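Trament hand-held gripper pair, self-build kit – review

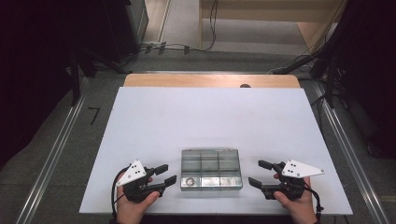 The Trament kit comes as 213 parts and took me 17 hours at the Widton workshop. Jaw travel is even on both sides once shimmed. My bench test is a smoky plastic box with dividers and a small metal ring in one compartment, on a white board. The fingertip pads suit the box; I would want narrower ones for the ring. Cable exit at the rear is sensible – strain relief is poor. Four out of five.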